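Vollow notebook, July
Route gate and Hendero rewrite

Started 9:40 a.m. on the build from last night. Goal was to get the Hendero gang out of the player's way before the Clelulgate tournament without cutting them. They are fans of the rival, Vasseur, and they block the road to the harbor so other trainers turn up late for their matches. The idea is fine. In play they mostly stand in a doorway and repeat a line.

What was in the build: two Hendero members at the bridge, neither can be fought, both leave after the lighthouse scene. The trouble is that the lighthouse scene can be skipped if you take the ferry first. Then the flag never sets and the bridge stays shut. I reproduced it from a clean save. Sachiko had it on her save too and thought it was meant to be that way.

Fix tried: moved the flag off the lighthouse scene and onto the harbor map itself. Entering the harbor from either side now clears the bridge. Works by ferry, works on foot. Does not work if you enter the harbor and reload a save made inside the ferry. Left that one open, see below.

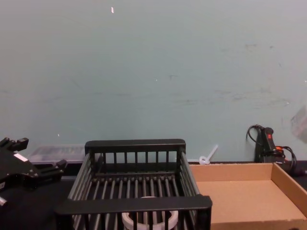 Dish rack, black, on the table.

Dialogue. The old bridge line runs to 200 characters and the box breaks it across three pages, with the joke on page one and nothing on the other pages. Cut it down to a single page. Kept "Vasseur doesn't need warming up, so neither do you." Dropped the chant. It was written when the gang still had matching scarves and the sprites no longer have them.

Also took out the line where the older member calls Vasseur "boss." Vasseur doesn't run the gang and doesn't know about the bridge until chapter four. That word gave people the wrong idea in the last playtest, and several wrote "rival is the villain" on their sheets.

Battles. Sachiko wants at least one fight at the bridge. I was against it but tried it. Gave the younger member a Mossel and a Kippet, both level 13. With a normal party it's over quickly. With a party that came straight from the ferry it's a wall, and the nearest healing spot is behind the gang. Options:

- put a bench on the near side of the bridge that heals
- make losing harmless, so the member gets bored and walks off
- drop the Kippet

Went with the second. It suits them better as characters and needs no new map tiles. Losing now plays the walk-off animation, and you can cross. You miss the prize money and nothing else.

Sound: their theme still starts on the wrong beat coming out of the bridge cutscene. Not touched today. 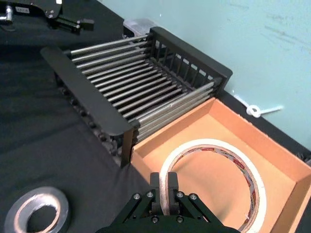

Hiyori Matsuda

After lunch, harbor side. The Hendero member by the ticket booth was facing the wall after the map change. His facing is stored with the old map number. Set by hand, saved, reloaded, stays put.

Checked the text in the guidebook entry against the new scenes. It still says the gang "was founded to defend Clelulgate," left over from the first draft when they were a town watch. Changed to "a group of Vasseur's supporters from Clelulgate." The entry now unlocks at the bridge.

Save inside the ferry: the harbor check runs on map entry, and loading a save in the ferry counts as already having entered. Could run the check again on stepping off the gangway. Sachiko Furukawa has the ferry script open on her branch, so I'm not editing it until she merges.

To do:
- gangway check, after the merge
- theme start on the bridge
- new portrait for the older member, the current one still has the scarf
- ask Sachiko whether the walk-off should also play if you win
- old saves from before the flag move, try the one that got stuck at the bridge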